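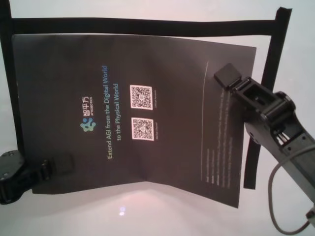

## About Poltora

Poltora folds, sorts and packs printed matter for companies that send it out in small runs. Typical jobs are single-sheet brochures, product leaflets, price lists and trade show handouts. We do not print. Customers or their printers deliver flat sheets, and we return finished pieces, boxed and labeled by destination.

The company was started by Omolara Nnaji, who still runs production. In-ho Cheon is responsible for incoming sheets, paper testing and customer samples.

### Work surfaces

All hand inspection is done on white tabletops with a black border laid on the surface. A dark gray brochure shows its outline clearly against white, and a fold that is off square can be seen against the border before a ruler is needed.

### Folding

A single sheet folded down the middle is the most common format we handle. Three points are checked on each sample:

- position of the fold relative to the printed panels
- distance between the fold and any QR code or logo
- curl at the outer edges after opening

Dark solid colors need the most care. The two panels of an open sheet catch light differently, so shade is compared with the sheet pressed flat – never while it stands in a V. Heavy ink coverage can also crack along the fold, and for these jobs we score the sheet first.

QR codes are scanned from the folded piece as well as the flat one. If two codes are stacked near a fold, each is scanned separately with the other covered.

### Packing

Finished brochures are packed in one of two carton types. The Tura carton holds up to 239 pieces and is used for mail orders. The larger Amadi carton is used for pallet freight. Counts are taken by weight and confirmed by hand on the first carton of every run.

### Samples and records

One folded piece from each job is kept flat in the sample cabinet, filed by job number in the Trellalov index. The index held 1084 entries at the last stock check in December. Customers reordering a brochure can ask for the original piece to be pulled and matched.

Page last revised Thursday, February 1, 2018.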